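Squaring an Aluminum Extrusion Frame Around a Tabletop

Tools: hex keys, steel tape, machinist square, torque driver, two bar clamps.

1. Cut all profiles that share a direction in one setup with a stop block. Deburr the ends and clear chips out of the slots.

2. Drop the T-nuts into the slots before closing any corner. Allow two spare nuts per slot for panels added later.

3. Assemble the base rectangle on a flat surface. Leave the bracket screws finger tight.

4. Measure both diagonals. If they differ, clamp across the longer one and close the clamp until the readings match. On a base with a 1,249 mm diagonal, accept a difference of 2 mm.

5. Tighten the brackets in opposite pairs to 8 N·m, or to the bracket maker's value if it is lower. Measure the diagonals again.

6. Fit the uprights one at a time. Check each against the square on two faces before tightening.

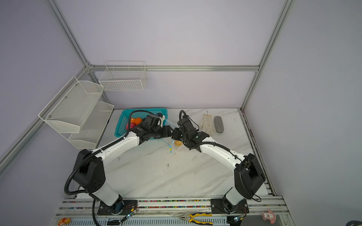
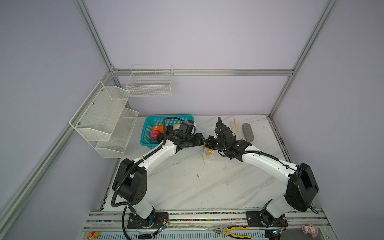
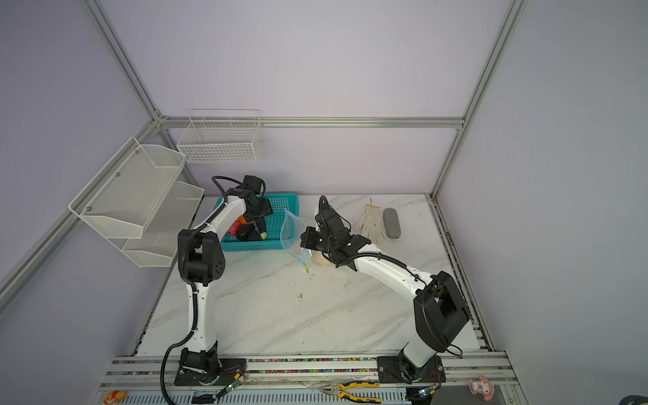

Extrusion framing with pale lavender walls around a marble-patterned tabletop.

7. Install the back rail. Set its height from the tabletop at both ends, and do not use the floor as a reference.

8. Fit the wall panels last. Leave a gap at the panel edges for expansion. A panel that has to be forced into place indicates a frame out of square; return to step 4.

9. Recheck all screws after 10 days of use.

Revised January 30, 2025, M. Moriarty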